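Keeping the night bus running in Dondemer

April 23, 2023

The woman who plans the overnight bus routes in Dondemer has had the same desk since she started, on the second floor of the transit building on Polstead Street.

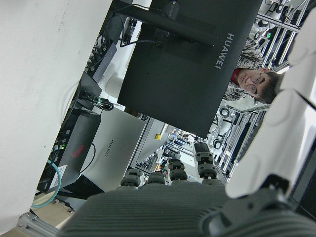 She came to the job from a grocery warehouse, where she worked the late shift and walked home because there was no bus after midnight. The walk took over an hour in good weather.

"I wrote to the transit office three times," she says. "The third time, someone wrote back and told me there was an opening in scheduling. I don't think they meant it as an answer to the complaint, but I applied."

That was 7 years ago. The city now has two overnight lines. One runs from downtown to the hospital and out to Fetbridge. The other goes east through Dobson to the warehouses by the highway. Together they carry 230 riders on a normal weeknight.

Most of those riders are going to or from work. She knows this from the surveys, and also from riding the lines herself. She does that once a month, start to finish, with a thermos and a notebook.

"You learn things the fare boxes don't tell you," she says. "On the Dobson line there was a stop where no one ever got on. I was ready to cut it. Then I rode it and saw people walking past it to the next stop, because the next stop had a light. So we asked for a light."

The light took eleven months to get approved. Boardings at the stop are still low, but she has kept it on the map.

The harder part of the work is the timing. Shifts at the hospital end at 11:30 p.m., and the warehouses let out at different hours depending on the season. A bus that leaves five minutes early is no use to someone who has to change out of work clothes and cross a parking lot.

"During the day, if you miss one, you wait fifteen minutes," she says. "At two in the morning you wait an hour. I would take a late bus over an early one every time, and I tell the drivers that."

In February the city proposed ending the Fetbridge line at the hospital on weeknights, to save money. Riders collected 1,000 signatures against the change, and the proposal was put off until the fall budget. She would not say how she expects the vote to go. She did say that the outer part of the line costs less to run than people assume, as the bus has to go back to the Fetbridge garage anyway.

Asked what she would do with more money, she does not mention new routes. She would run the existing ones every thirty minutes and put a bench at each stop.

"People on their feet for ten hours shouldn't have to stand for the bus too," she says. "We've got benches at maybe a third of the stops. I asked for more last year and got four."

She still works some late evenings, mostly when the schedules change over. On those nights she takes the Dobson line home. It stops two blocks from her house, and she says she did not draw that part of the route.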